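Sandska Football Club
Minutes of the monthly meeting, August

Held in the upstairs room at the Wirkeck ground. The meeting opened at 7:05 p.m. Nine members were present and two sent apologies.

1. Minutes of the last meeting
The July minutes were read and approved with one correction. The away friendly at Le Goff finished 2-2, and the minutes had it as 2-1.

2. Player registration
The secretary reported 107 players registered across all age groups. Of these, 42 are in the under-12 and under-14 squads. Four adult forms are still missing a signature and those players can't be picked until the forms are in. Coaches will chase them at training.

3. Player of the Month
The first team coach asked for the award to come back this season. Last year it was dropped in October when the voting slips stopped coming in. Agreed that the three coaches will each put forward one name after the last home game of the month, and that members will vote at the clubhouse. Goalkeepers and defenders are to be considered on the same terms as forwards. The first award will be for September.
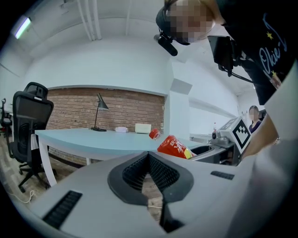 Snack bag on the table.

4. Money
The balance in the main account is $549 after the referee fees and the first line-marking order. Season tickets have sold slowly, with 48 gone so far. It was proposed that the price for students be cut in half. Carried, with one vote against. The laptop used for team sheets and membership (an Asus) no longer holds a charge. A new battery will be priced before anyone looks at a replacement.

5. Fixtures
The league has moved our second home game to a 2 p.m. kickoff. The under-14s were due on the same field at 1 p.m. and will now play at 10:30 a.m. Parents to be told by the team managers. The cup draw has us away to Le Goff in the first round, so the bus needs booking early. Last season's bus was late both ways and a different company will be asked for a quote.

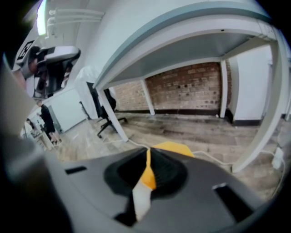

6. Training
Preseason attendance for the first team has been good, the reserves less so. The reserve coach wants one shared session a week with the first team until the end of September, and this was agreed. There was a long discussion about how to show set pieces to the younger players, who lose track of which side is attacking. Plain bright yellow, like the flat six-sided plate in the picture, was suggested for the attacking side's markers on the tactics board, with white for the defense. The under-12 coach will try those colors for a month and report back.

7. Other business
The home goal nets have two holes near the left post. To be patched before the first league game.
The gate on the parking lot side is to be locked by whoever leaves last.

The meeting closed at 8:40 p.m. The next meeting is in September, same room, 7 p.m.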